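Subject: Re: [arm-users] Undus gripper kit - worth it??

Quick one before I lose the afternoon. Replying inline, top bit first.

> Has anyone had hands on the Undus two-finger kit from Treloar? We're at Avside and have to put in an order before the end of December. Quote came back at $1,992 for the gripper, wrist camera mount and the pads. Mostly we'd be picking up soft stuff and small household things. I don't care about payload. I care whether it squashes things, how fiddly the mounting is, and if the camera view is any use once the fingers are in the way.

Short answer - yes, would buy it again, with gripes.

Same price here, so they're not making it up per customer. Ask about the pads though. Ours came with 2 sets and the second set was on a separate line of the quote. Check yours.

Mounting. Fine if your wrist flange is the one they list. If not you're buying the adapter, and the adapter was out of stock when we ordered, so we sat on the box for 3 weeks. The screws are tiny and go in with threadlock, don't skip it. I skipped it. One of the fingertips worked itself off in the first week and I spent a morning on the floor looking for a screw the size of a rice grain.

Soft stuff. We've been on plushies most of this week, bowl and fake fruit on the table with them, nothing fancy. 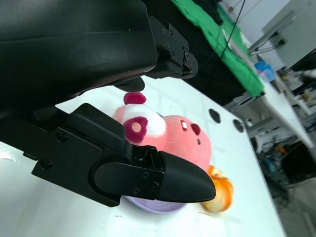

Force setting is the thing to get right. Factory default is way too high for anything stuffed, it'll close until it finds something hard and there isn't anything hard in there. Drop it to the lowest step and work up. The manual has the steps listed backwards in one table (page with the wiring diagram), go by the numbers in the software and ignore the table. I told Treloar, they said next revision.

The pads have a fine texture and they're good on fabric. Less good on slick plastic. For cups we go for the handle or give up.

> Also does it play nice with Zerulero or do you need their own software?

Works with Zerulero. Theres a plugin, it's on the Treloar download page under "legacy" for some reason, which it isn't. Install that, restart, gripper shows up as its own device. What doesn't work is reading force back while a move is running - you get the number after the move ends. If you need it live you're stuck with the Undus app, and the Undus app is ugly and wants to update itself every time you open it.

Power: use a proper 24 volt supply. We tried to share one with the arm and had random dropouts until we split them.

> And the camera view?

Mixed. Gripper body takes a big chunk of the upper left on ours and you can't tilt the mount far enough to fix that. Close in on something big, the object fills most of the rest and you lose the table. Once you're in contact it's mostly fur and finger.
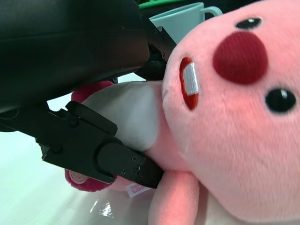
I wouldn't run off the wrist camera alone. Put a second one on a stand looking across the table, cheap one is fine, and use the wrist for the last bit of the approach. Also autofocus OFF. It hunts like crazy when there's fabric right up against the lens, and you'll think your calibration went bad when it didnt.

Piles are harder than single toys, no surprise. With one plush on top of another the fingers like to get a bit of both. Going in from a steeper angle helps. So does opening less than full width before you go down, we only worked that out recently and wish we'd started there.

Things I'd ask Treloar before you sign:

- is the adapter in stock, today, not "expected"
- are the spare pads in the price
- cable length. ours was short and the extension is extra

Support is OK. Email only. They do answer, usually next day, and they sent a replacement fingertip free when I owned up about the threadlock.

I can send our Zerulero config file if it's any use, just mail me off list. Needs cleaning up first, there's junk in it from the old gripper.

Gotta run, arm's homing.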